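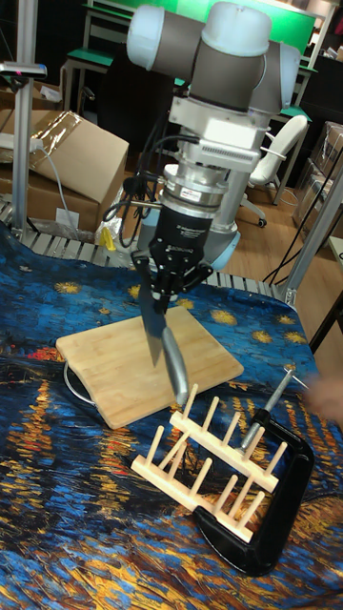 A robot, a knife and a very patient chopping board

I'd been at the Cleltora lab for eight minutes before I asked if it could make me a sandwich. It can't! What the arm is learning is how to hold a knife and bring it down to a board, point first, by feel, and I found that far more gripping than lunch. 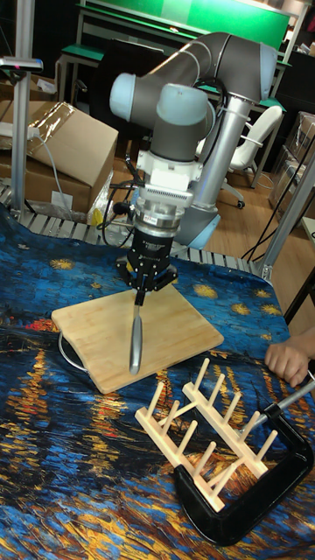

Feeling the way down

The method is called Tzavaras, and it leans on the silver ring between the wrist and the gripper. That's a force sensor, so the arm can notice a tiny push coming back up the blade and ease off (I can't say the same for me and a butternut squash). Most robots I've met go where they're told and hope the board is there. Tzavaras makes a guess, goes slowly, and treats the first touch as news. 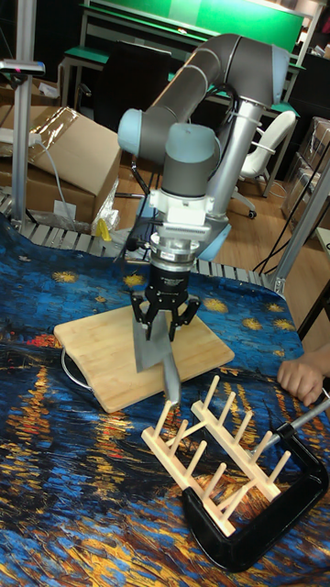 What the numbers say

The team ran 3000 descents in October, with the knife held a bit differently each time. Going by position alone, 69 in every hundred ended in a clean, gentle touch. With the force signal added, just 19 of the whole lot went wrong, mostly when the handle slipped in the fingers. I loved hearing about the slips! They now want the arm to spot one halfway down and start again, and the next round, at Rorkonholm, will try it with spoons and spatulas too. I've asked to come back for the spoons.
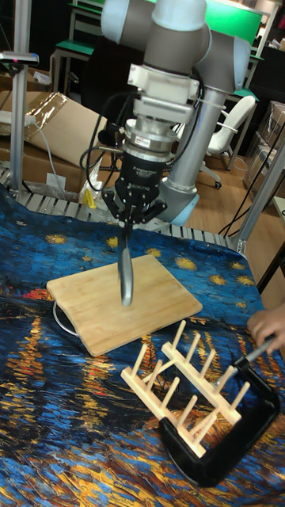 The gripper over the bamboo board at Cleltora, with the wooden rack clamped in front.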